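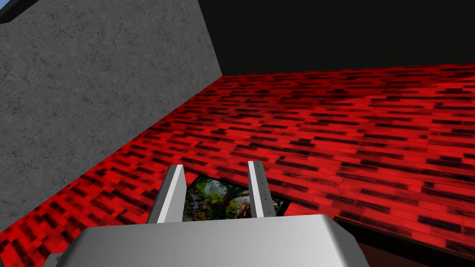
Häufige Fragen

Kompost und Wurmkiste im Gemeinschaftsgarten Mösli

Stand: 28. April 2022

Wer darf den Kompostplatz benutzen?

Alle, die im Mösli ein Beet gepachtet haben, und die Haushalte am Sterovweg 4 bis 12. Wer neu dazukommt, meldet sich einmal bei Notburga Ammann und bekommt den Code für das Törchen. Der Code wechselt jeweils im März. Bitte nicht an Bekannte weitergeben, der Platz ist für mehr Material zu klein.

Was gehört in die Mieten?

Rüstabfälle von Gemüse und Obst, Kaffeesatz samt Papierfilter, Teekraut ohne Beutel, zerdrückte Eierschalen, verblühte Schnittblumen, Topfballen ohne Topf, Laub, Rasenschnitt in dünnen Lagen, gehäckselte Zweige. Zitrusschalen in kleinen Mengen sind in Ordnung.

Was gehört nicht hinein?

Gekochtes, Fleisch, Fisch, Käse, Brot, Öl, Katzenstreu, Asche aus dem Grill, Staubsaugerbeutel. Auch keine Säcke, auf denen «kompostierbar» steht. Die brauchen länger als unsere Mieten Zeit haben, und wir lesen die Fetzen dann beim Sieben von Hand heraus.

Wurzelunkräuter wie Winde, Giersch und Quecke kommen in die schwarze Tonne neben dem Schopf. Dasselbe gilt für Neophyten und für Kohlpflanzen mit Kohlhernie.

Wie fein muss das Material sein?

Rüstabfälle so, wie sie in der Küche anfallen. Kohlstrünke und Maisstängel bitte auf Handlänge schneiden. Zweige über Daumendicke legen Sie auf den Haufen links vom Eingang, dort wird zweimal im Jahr gehäckselt. Den Häcksler bedient nur, wer bei Vinzenz Zwahlen eine Einführung gemacht hat.

Muss ich nach dem Einfüllen noch etwas tun?

Ja. Auf jeden Kessel Küchenabfall kommt eine Schaufel Häckselgut aus der Kiste, dann beides mit der Gabel leicht durchmischen und den Deckel auflegen. Bleibt das Feuchte in einer Schicht liegen, fault es.
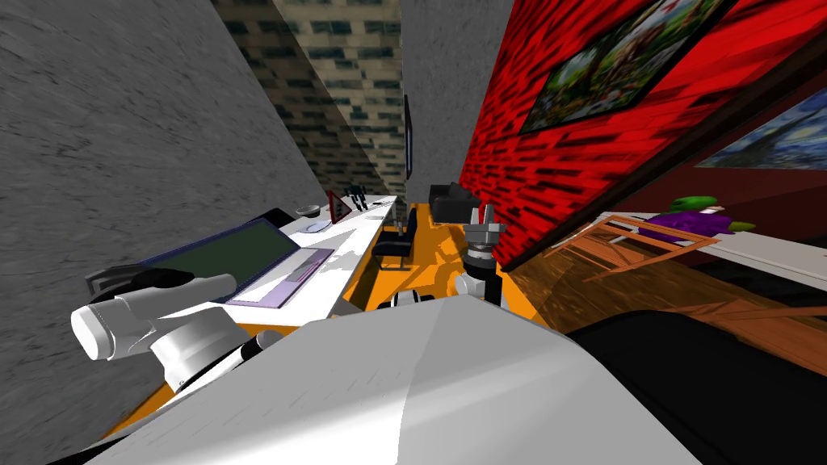
Ist die Kiste mit dem Häckselgut leer, nehmen Sie trockenes Laub aus dem Drahtkorb. Zerrissener Eierkarton geht auch. Hochglanzpapier nicht.

Der Kompost stinkt. Woran liegt das?

Fast immer an zu viel Nässe und zu wenig Luft. Meistens hat jemand eine ganze Ladung Rasenschnitt auf einmal eingefüllt. Mischen Sie grobes Material unter und lockern Sie die Miete bis unten. Riecht es nach zwei Wochen immer noch faulig, schreiben Sie bitte eine Notiz an die Tafel, dann setzen wir die Miete um.

Und wenn er zu trocken ist?

Machen Sie die Faustprobe: eine Handvoll aus der Mitte nehmen und kräftig drücken. Treten Tropfen aus, ist er zu nass. Fällt alles auseinander, ist er zu trocken. Hält der Klumpen zusammen, ohne zu tropfen, passt es. Im Hochsommer genügt eine Giesskanne Regenwasser pro Miete und Woche.

Wann gibt es fertigen Kompost?

Die Mieten brauchen bei uns neun bis zwölf Monate. Gesiebt wird im März und im Herbst. Die Termine hängen an der Tafel beim Wasserfass. Wer beim Sieben mithilft, darf zuerst abholen.

Wie viel bekomme ich?

Pro Beet 200 Liter im Jahr, für Balkone zwei Kessel. Im letzten Jahr kamen beim Sieben nach dem Winter fast 800 Liter weniger zusammen als geplant, deshalb gilt die Menge als Obergrenze. Was nach vier Wochen nicht abgeholt ist, geht an die Schule Tondville.

Kann ich den Kompost direkt in Töpfe füllen?

Pur nicht. Er enthält zu viele Salze für Sämlinge und junge Pflanzen. Für Tomaten, Zucchetti und Kürbis mischen wir einen Teil Kompost mit zwei Teilen Gartenerde. Für Aussaaten reicht deutlich weniger, und Heidelbeeren bekommen gar keinen. Ob er reif ist, zeigt der Kressetest: Kresse auf ein Schälchen Kompost säen, Glas darüber, eine Woche warten. Keimt sie gleichmässig und grün, kann er ins Beet.
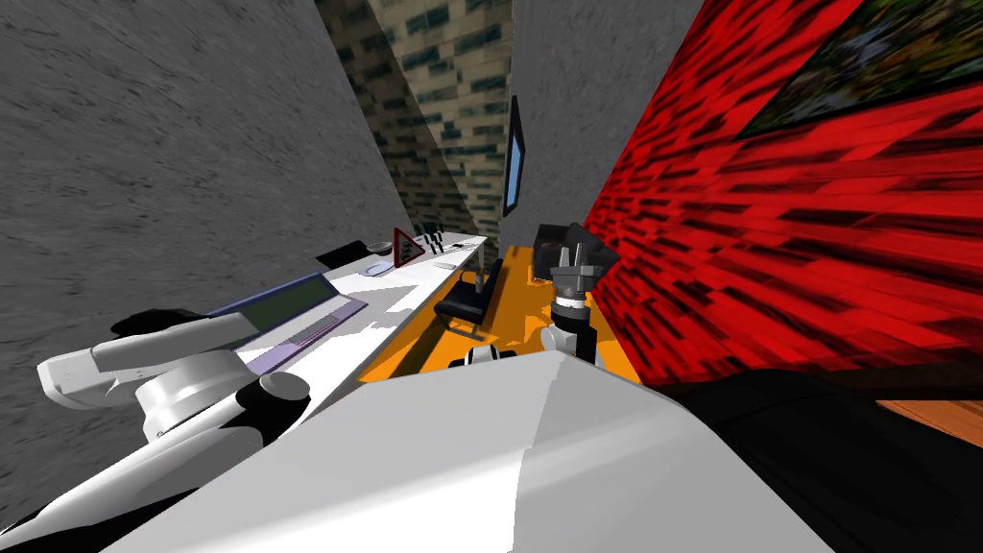
Auf Beeten verteilen Sie ihn ein bis zwei Zentimeter dick und arbeiten ihn mit dem Rechen oberflächlich ein. Umgraben ist nicht nötig. Im Winter bitte nicht ausbringen, die Nährstoffe werden sonst ausgewaschen.

Ich habe keinen Garten. Lohnt sich eine Wurmkiste?

Für einen Haushalt mit zwei bis drei Personen ja, sofern Sie regelmässig frisch kochen. Die Kiste steht am besten im Keller oder an einer schattigen Stelle auf dem Balkon, zwischen 15 und 25 Grad. Unter fünf Grad stellen die Würmer das Fressen ein, bei Frost gehen sie ein.

Woher bekomme ich Würmer?

Liesl Fankhauser und Kilian Fankhauser geben Startmengen aus ihrer eigenen Kiste ab, gratis, gegen Voranmeldung. Bringen Sie ein Gefäss mit Luftlöchern mit. Es sind Kompostwürmer (Eisenia fetida). Regenwürmer aus dem Beet eignen sich nicht, sie leben tiefer im Boden und halten es in der Kiste nicht aus.

Wie viel darf ich füttern?

In den ersten Wochen eine Handvoll alle paar Tage. Erst nachlegen, wenn das Letzte weitgehend verschwunden ist. Zwiebeln, Knoblauch und Zitrusschalen lassen Sie weg. Einmal im Monat ein Löffel Gesteinsmehl oder fein zerstossene Eierschale hilft gegen Säure.

In der Kiste sind kleine Fliegen. Was nun?

Das sind Trauermücken oder Fruchtfliegen. Eine Woche nicht füttern, Abfälle immer unter die Streu graben und eine Hanfmatte oder mehrere Lagen Zeitungspapier auflegen. Die kleinen weissen Würmchen, nach denen oft gefragt wird, sind Enchyträen. Sie schaden nicht, zeigen aber an, dass es eher sauer und feucht ist.

Gibt es Ratten auf dem Platz?

Im Mösli hatten wir zuletzt vor drei Jahren welche, damals wegen Brot und Teigwaren in Miete zwei. Seither liegt unter allen Mieten ein Drahtgitter. Wenn Sie Gänge oder Kot sehen, rufen Sie bitte Notburga Ammann an und legen Sie kein Gift aus.

Was kostet die Benutzung?

Für Pächterinnen und Pächter ist sie im Beetzins enthalten. Die Haushalte am Sterovweg bezahlen einmal jährlich 4 Franken an das Häckselgut. Thermometer und Sieb können Sie im Schopf ausleihen, bitte im Heft eintragen.

Gibt es Kurse?

Liesl Hämmerli leitet im Frühling einen Abend zum Aufsetzen einer Miete und im Herbst einen zur Wurmkiste. Treffpunkt ist beim Wasserfass, bei Regen unter dem Vordach. Handschuhe mitbringen.

Meine Frage steht nicht hier.

Schreiben Sie sie an die Tafel oder werfen Sie einen Zettel in den Briefkasten am Törchen. Er wird einmal pro Woche geleert.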